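Brerkham – Bildseite zur Hausregel »Leitungen am Roboterarbeitsplatz«

Stand: 12. Mai 2018. Bearbeitung: Songül Ağca, Freigabe: Umut Dönmez.

Die Seite ergänzt die Hausregel 93 der Unero Anlagentechnik. Sie gilt für die Arbeitsplätze in Halle 4 und für die Vorrichtungen, die Ekinci dort betreut. Maßgeblich bleibt der Text der Regel. Bei Abweichungen gegenüber der Anlagendokumentation ist vor der Änderung Rücksprache zu halten.

Grundsätze: Jede Leitung im Bewegungsbereich eines Arms gilt als Hindernis und wird in der Aufstellungsskizze eingetragen. Das betrifft auch Leitungen, die nicht zum Roboter gehören. Fest verlegte und frei hängende Abschnitte werden getrennt geführt – der Übergang ist zu vermaßen. Verlängerungen innerhalb des Bewegungsbereichs sind nicht zulässig.

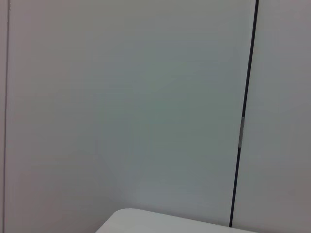 Schwarze Leitung vor hellgrauen Flächen, annähernd senkrecht, mit kurzem silbergrauem Abschnitt etwa auf halber Höhe. Unten der abgerundete Rand eines weißen Gegenstands.

Wer trägt eine neu hinzugekommene Leitung in die Skizze ein?
Zuständig ist die Person, die die Leitung verlegt. Der Eintrag erfolgt vor dem ersten Lauf im Automatikbetrieb und wird von der Schichtleitung gegengezeichnet.

Zur Kennzeichnung: Leitungen erhalten an beiden Enden eine Nummer nach dem Schema der Anlagendokumentation. Nummern aus dem Altbestand Atska (1357 bis 1827) bleiben gültig und werden nicht neu vergeben. Hüllen, Klemmen und Steckverbinder im Verlauf einer Leitung sind in der Skizze als Punkt mit Höhenangabe zu führen. Ist die Art der Verbindung nicht eindeutig, wird »ungeklärt« eingetragen und die Stelle vor Ort geprüft.

Zur Prüfung: Sichtprüfung bei jedem Umbau, sonst jährlich im Februar. Geprüft werden Mantel, Zugentlastung und Abstand zur programmierten Bahn. Referenz für den Abstand ist die äußerste Kontur des Greifers einschließlich Werkstück – bei Wechselgreifern die des größten zugelassenen Werkzeugs. Das Protokoll liegt beim jeweiligen Arbeitsplatzordner, Register 4.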